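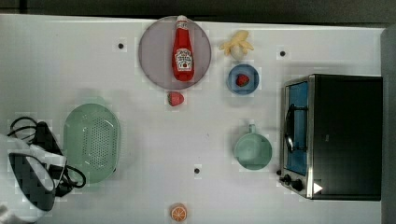
Ketchup: fridge or cupboard?

Plevach_Road
Moved in with my brother in February and we can't agree on this. He keeps the ketchup in the cupboard next to the oil. I grew up with it in the fridge door. He says restaurants leave it on the tables all day and people are fine. The label on ours says refrigerate after opening. What do you all do?

marnie_k
Fridge. The label says so. I don't see what there is to argue over.

Dunlap
Cupboard. My parents ran a diner until 2000 and the bottles stayed on the tables. It has vinegar, sugar and salt in it. Cold ketchup on hot fries makes the fries cold.

marnie_k
A diner goes through a bottle in a couple of days. At home one sits for months. You can't compare them.

Dunlap
Ours doesn't sit for months. I have 4 kids.

Hòa Tôn
I worked in a school kitchen for a long time. We kept opened bottles in the cooler because that was the rule and it was easier to have one rule for everything. At home I leave it out in winter and put it in the fridge when the kitchen gets hot. What you lose first is color and taste. It goes brown near the neck and gets sharper. I wouldn't leave out the low sugar kind at all.

Plevach_Road
Ours does get brown around the cap. Is that mold?

Hòa Tôn
Usually it's dried ketchup that has been exposed to air. Take the cap off, wash it in warm water, wipe the neck with a paper towel. If you see anything fuzzy or it smells like yeast, throw the bottle out.

grilltop200
Same question for mustard. I keep mustard out and ketchup in, and my wife says that makes no sense.

Dunlap
Mustard out. Mayo in, always.

marnie_k
Mustard in too. Horseradish mustard loses its heat if you leave it out.

grilltop200
OK, that one I believe. Mine tastes like nothing by the end.

Savow
Posted 09/04/2018
I buy the small bottles. They cost more per ounce, but I finish one in 2 weeks and it never matters where it sits. The big ones from the warehouse store are no bargain if you pour out the last third.

Dunlap
The big ones are a bargain if you have kids. See above.

Plevach_Road
Update: we now have a bottle in the fridge and another in the cupboard. He labeled his. I still say the cupboard one tastes more like vinegar, and he says I'm making that up.

marnie_k
You're not making it up. Have him taste both off a spoon with his eyes closed.

Plevach_Road
He said no. I'll ask again when we have burgers.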